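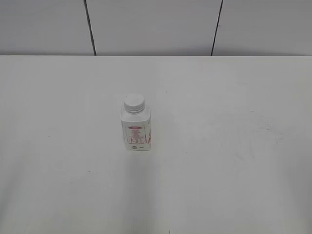 Norbert Simon reckons I should have hit the stop the first time the fingers paused, and that a gripper that hesitates is a gripper telling you something. He left that under my last post, the short one where I said we'd had a bad afternoon at Grumside and I'd write it up when I knew more. I know a bit more now, and he's probably right.

The job is a boring one. The arm finds a bottle on the table, comes down over it with the fingers open, closes, lifts, moves it somewhere else and sets it down. Then it does it again. The bottle is the white squarish kind with a screw cap that tablets come in, and the table is white as well. We run it for hours to find out what wears and what drifts.

What went wrong is that on attempt 181 the gripper closed and kept closing. It's meant to stop when the motor current reaches the limit we set. That time it paused, as Norbert says, and then started squeezing again. The shoulder of the bottle buckled, the cap went off sideways and hit the wall behind the table, and the arm carried on with the lift as though nothing had happened. I was standing next to the bench with a mug in my hand. The stop button was on the other side of the keyboard. I got to it, but I had to put the mug down first.

Nothing hurt except the bottle. I've got fingers too though, and an hour earlier I'd been reaching in to straighten a bottle between attempts with the arm still powered. That part has bothered me more than the fault.

The first thing I did was blame the camera. White bottle, white table, pale wall, not much contrast anywhere. If the software thought the bottle was further over than it was, one finger would touch early and push, and you'd get odd forces. So I spent most of an evening going back through the wrist camera pictures looking for a bad position estimate. 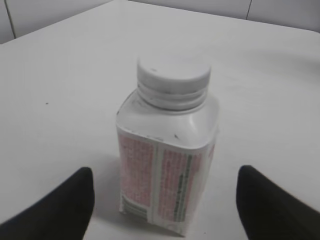
The estimates were fine. In the ones I checked, the worst was out by 3 millimetres, and the fingers open far wider than they need to for that. The red print on the label seems to be enough for it to find an edge. I'd have saved myself the evening if I'd looked at the current log first, but I had my theory and I liked it.

The current log shows the limit being reached, the motor stopping, and then the limit itself changing. It goes from our number to the factory number, which is a lot higher. The controller is a Lidimach and it keeps two sets of settings, the ones you send it and the ones it was born with. If it loses its supply for a moment it restarts and comes up on the factory ones. Our program saw it drop out, saw it come back, and sent the close command again. It never sent the limit again. I wrote that bit, so there's no one else to be cross with.

Why it lost its supply took longer. The cable runs down the arm through a clip at the wrist, and with the wrist turned right over the cable goes tight. I pulled it gently by hand with the fingers off and the controller light went out. One of the pins in the plug had backed out of its housing. I rang Szalai, who sold us the cable, and they were decent about it — they're sending a new one with a locking plug and asked for the old one back. They did point out that the clip was in the wrong spot. It was. I'd moved it in February to stop the cable rubbing and hadn't thought about the turned-over position.

I've also had a few people ask whether Fondano should have caught this, as it's their software sitting between our program and the controller. I don't think so. It did report the dropout, in a log I wasn't reading.

The fault comes back easily enough when you go looking for it. With the old cable on and the wrist turned over I could get a restart in 3 tries out of 30, no bottle involved, just opening and closing on air. With the clip moved back I haven't had one, but I wouldn't call that proof of anything.

We're back to slow single moves for now. Come in over the table, stop, look at the log, go on. It's tedious and I keep wanting to skip the looking.

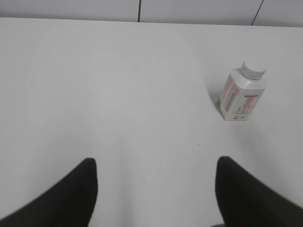
What's changed

The program now reads the force limit back from the controller before every close. If the number isn't ours it opens the fingers and stops there until someone comes over.

A dropout of any length ends the run. It used to be treated as a hiccup and retried.

The clip is back where it was, with more slack at the wrist. The cable rubs again, so I've put a sleeve on it, and the sleeve will need checking.

The stop button is on the front edge of the bench, on the side I stand on. No mugs on that side.

Nobody reaches in with the power on, me included. I've moved the power switch closer so it's less of a nuisance to do it properly.

I still don't have a good answer for what the arm should do if the controller dies halfway through a lift. At the moment it freezes with the bottle in the air, and whether the fingers hold or let go seems to depend on when it happens. If anyone has the same controller and has sorted that out, leave a comment. Norbert, that includes you.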